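3.2 Why garments stop being worn

The most exciting result of the Prurcombe survey came from a question we nearly left out. We asked each of the 16 households to tell us where a garment was kept in the month before they decided to give it away. We had expected the answers to be about fit, fashion or wear, as in most earlier work on clothing disposal. Instead, people talked about storage, and they talked about it at length!

Across the 900 garments logged in April, those kept folded in deep drawers were far more likely to be described as "forgotten" than those kept in plain sight. Knitwear suffered most. One respondent found a cardigan she had replaced twice. Shirts and blouses did better, even in homes where the closet was crowded, and we think this is a lovely hint that seeing a garment matters as much as liking it.

The Fandik diary method (Section 2.4) let us follow this more closely. Participants wrote a short note each time they put clean laundry away, and 5 of them kept going well past the end of the study period. Their notes show how quickly small habits form – a sweater laid over a chair on laundry day tends to end up there the next time, too.
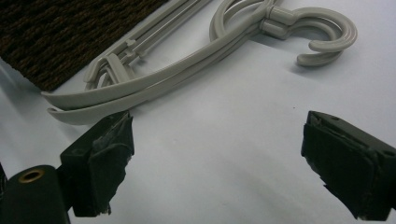 Figure 5. Plastic clothes hangers of one shape.

Hanging space was the second theme, and it raised a question about equipment that we would love to see studied further. Several households in the Testa district owned a mix of wire, wood and plastic hangers and said that the mix itself made the closet annoying to use, as hooks caught on each other and shoulders sat at different heights. Hangers of a single shape, like the two light gray ones in Figure 5, lie so closely over one another that their outlines almost merge, and a matching set should take up little room when it is not in use. Respondents with matching sets also reported moving clothes between seasons more often. We can't say which came first, the tidy closet or the matching hangers, and the Jukoston data discussed in Section 3.3 only partly settle the matter.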